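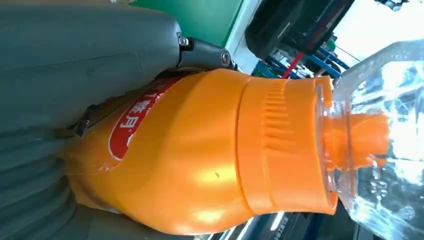
Why should oil-based lubricant not be used with latex condoms? Oil weakens latex very quickly, and the condom can break during use. For latex, choose a water-based or silicone-based product.

Handout 2: Lubricants and condom materials
By M. Vermeulen
June
9 shares | 2 comments

In the last lecture we spoke about latex. Today we add the other materials, and you should keep this sheet for the seminar.

Polyurethane is generally not harmed by oil, but the instructions on the package always come first. Polyisoprene behaves like latex here — students often mix up these two names, so please learn them well.

Silicone lubricant lasts longer than water-based and stays slippery in the shower. It may damage some silicone toys. Water-based lubricant washes off easily, but it dries sooner and one has to apply it again.

Remember that body lotion, baby oil and petroleum jelly also count as oil. A client may not think of them as lubricant, therefore ask with simple words: "What do you use?"

For the seminar, read the Kosta chapter up to the table on materials. Bring one question in writing.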